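What the simulator did to my Saturday shift

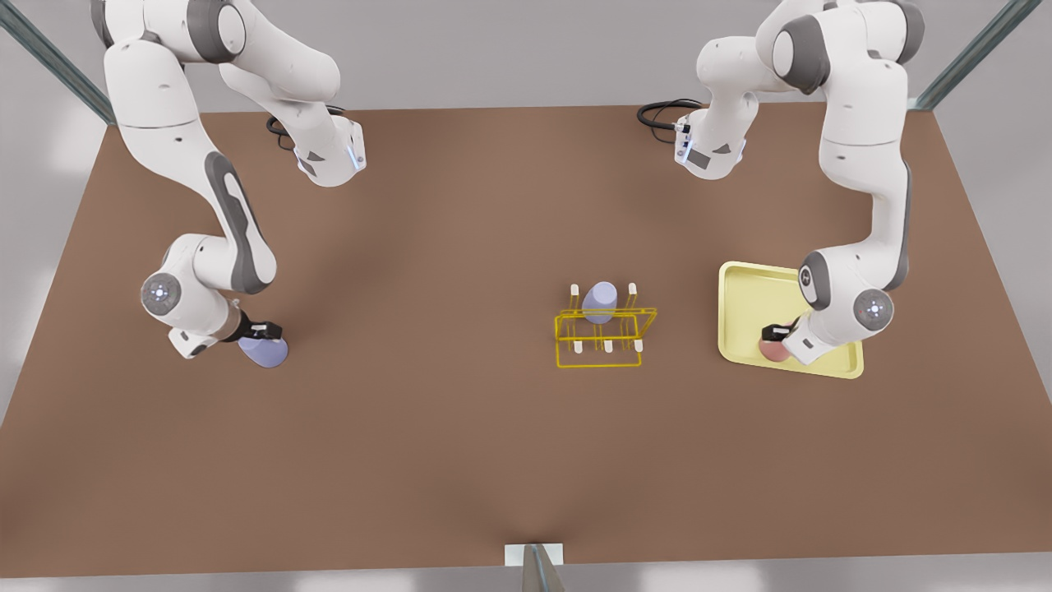 Cup in one gripper, something pink on the tray in the other, and the yellow rack waiting between them. A render from the simulator.

So I've been promising a post about work for ages, and a couple of you keep asking whether the robots have taken my job yet. Short answer: no. Longer answer: they've moved it down the hall and given me a chair.

If you're new here, I work in the dish room at Cotero, the catering kitchen out on the Vircombe side of town. We do school lunches, office trays, the odd wedding. Everything that goes out comes back dirty, and for most of my time there my day was the same loop — scrape, rack, push, pull, stack, repeat. On a normal weekday we put about 700 cups through. You stop seeing them as cups after a while. They're just a shape your hand makes.

Back in September the company signed up with an outfit called Petrauskas to put in a two-armed unit for the sorting end. Loading racks, lifting stuff off trays, that kind of thing. There was a meeting. There were muffins (not ours, weirdly, considering we bake them). And then for weeks nothing showed up, and we all figured it had quietly died.

What was really going on is that they were building the table on a computer first. I had no idea people did this! They make a pretend version of the whole setup, arms and table and cups and all, and let the thing practice in there before any metal gets bolted down. They wanted someone from the floor to look at it and say what was wrong, and I put my hand up mostly to get out of pot wash.

Well, I had opinions. The first thing I said was that the table was way too tidy. I have never in my life seen that much clear space between a rack and a tray. Our trays come back with napkins, forks, half a muffin, somebody's car keys once. The pretend one had a couple of cups and a few bits and I laughed out loud, and then felt bad, since the person showing me had obviously worked hard on it. But they wrote it all down, and the next round had more junk in it. The round after that had cups lying on their sides and cups inside other cups, which was my idea and I'm pretty proud of it.

The other thing I told them is that we pick up cups differently depending on what's coming next. If I'm racking, I grab low and flip as I go. If I'm clearing, I go for the rim. I'd never once said that out loud to anybody. It took me most of an afternoon to explain, and I had to get a real cup and stand there doing it over and over like a mime.

Now the real one is in and running two shifts, and yes, things are different. There used to be four of us on the sorting end and now there are two, with the other two moved over to packing. Nobody got let go, and I'll give them credit for that. But packing is colder and starts at 5, and one of the folks who moved didn't want to. I don't think a muffin meeting covers that. I said so in the feedback form and I'm saying it here too.

My wrists are better. I used to sleep in braces and I haven't worn them in weeks. I'm also a bit lonelier, if I'm being straight with you. Sorting was where all the talking happened, four people facing each other over a steel counter. These days I keep an eye on a screen, clear the jams, and log whatever it fumbles. Last week I logged 14 fumbles in one shift, mostly stacked cups, and they go back to Petrauskas so they can practice them in the simulator. I like that part more than I expected to.

Pay went up 70 cents an hour for the people doing the logging. I'd have asked for more. The sister kitchen over in Posden is getting theirs next, and I've been asked to go spend a few days with the crew there before it arrives. I'm going to tell them to get the pay and the start times in writing early on — and to bring the messiest tray they've got to the first demo.

Anyway, that's work. Next post is back to the garden, I promise. The beans have gone completely nuts and I need to know what you all do with this many beans.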